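Visit report: film restoration open day at the Cisier laboratory, Belmonte

Cisier opens its Belmonte laboratory to the public on one Tuesday a year. The company handles photochemical and digital restoration, mostly of European genre titles from the sixties and seventies, and a good share of the horror and thriller discs on my shelves began as cans of negative in its vault. Places on the tour are limited to 14 per group. I was in the 2 pm group, which left reception on time.

The first stop was the inspection room. Incoming reels are wound by hand across a light table and checked for shrinkage, torn perforations, old cement splices and vinegar syndrome. Each reel gets a paper sheet which stays with it until it leaves the building. The reel on the table was the third of a masked killer picture, title withheld for contractual reasons, from an original 35mm negative with yellow leader spliced in wherever shots had been removed for an export version. The missing shots survive only in a positive print, two generations down. They will be scanned separately and graded to match, but the grain will not match and Cisier does not try to make it.

Reels in poor condition go next to cleaning. The ultrasonic tank was running, so we saw it through a window only. Film with heavy scratches on the base side is scanned by wet gate, where a fluid with a refractive index close to that of the base fills the scratches during exposure. Emulsion scratches are not helped by this and have to be repaired digitally.

There are two scanners. The older one is kept for 16mm and for badly shrunken stock, as its transport has no sprockets. The newer one does 35mm at 4K. A typical feature of the period runs to 75 or 80 minutes, and with test passes, reel changes and rescans it occupies the machine for several days. The scanner room is kept at 21 degrees. We were asked to leave coats outside.

Digital repair took up the longest part of the tour. Dirt is removed in an automatic pass and every result is then reviewed by an operator. The demonstration shot was a night exterior with rain, which is a known problem: the software reads raindrops as dust and deletes them. On the left monitor was the raw scan, on the right the automatic result, with most of the rain gone. The operator restored it region by region. The same fault affects sparks, feathers and thrown blood. I now suspect it explains one very clean stabbing on a disc I reviewed last year.

Grading was shown on a calibrated projector in a small theatre. Several members of the group asked about the teal bias seen on recent releases. The answer was that the laboratory grades to a reference print where one exists and to the client's instructions where it does not. No examples were given. A vintage print of a different title was shown beside its new grade, and the skin tones were close. The blacks in the new version were slightly lifted, which I would have preferred otherwise. 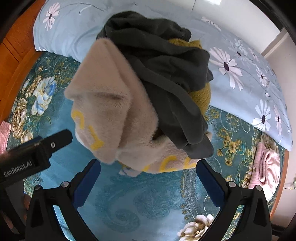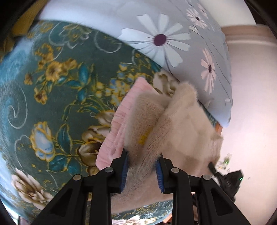
Sound was covered briefly. Most of these films were post-synchronised and exist with several dubbed tracks of equal standing. Cisier transfers optical tracks from the sound negative if it survives, removes clicks, and applies light noise reduction. The English track played to us had audible hiss, left in on purpose. I thought the balance was right.

The vault is the last stop. It holds 2,000 cans on mobile shelving, with acetate stock kept apart from polyester. Client material is logged through a system called Dokbridge, which links the paper inspection sheets to the scan files. Visitors may not enter the cold section.

The day ended with a screening at the Lido, ten minutes away on foot. The programme was two trailers and one reel of a restoration in progress, without final sound. Projection was 2K, so it was no guide to fine detail, but density was stable and there was no visible gate weave. The Lido's masking was set for 1.85 and the reel was 1.66, so the tops of heads were lost until someone corrected it after the first trailer.

Entry to the tour is free and the screening is charged separately. Booking is by email and opens in August. The lift does not serve the vault level.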